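6/6/22, notebook, Manole cell

Today I worked on the start pose rule with Jin-sol. We had a disagreement in the last review: Brunello wants one fixed home pose for all tasks, I prefer a home pose per task with written limits. We agreed on a draft, to be tested until the Bondham people visit.

Draft, version 2:

- Gripper closed and empty at reset. If something is held, the episode is not started.
- No link over the edge of the platform on the operator side.
- The fingers must not touch the furniture at reset, also not lightly.
- Every change of the pose is written here, with initials. A message in the chat is not enough.

I checked the old Stustari logs against this. From 2,916 episodes, 42 break the first point and we would have to remove them. Jin-sol Bae thinks we can keep them with a label. I am not convinced, but I leave it open. 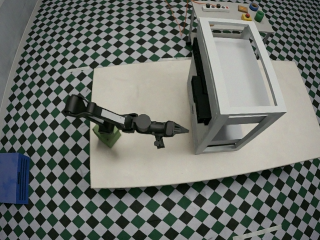

The rule for clearance is still the weak one, it gives no number. With the forearm stretched out like this and the closed fingers pointing at the white cabinet, two people can read "not touching" in two ways. I want a minimum distance from the fingertips to the nearest face, so the black slatted panel in this case, and a second one for the bracket under the gripper, which the present text forgets completely.

To do: ask Brunello which distance they use in Brornberg. Run the check script again from episode 717, it stopped there with a reading error.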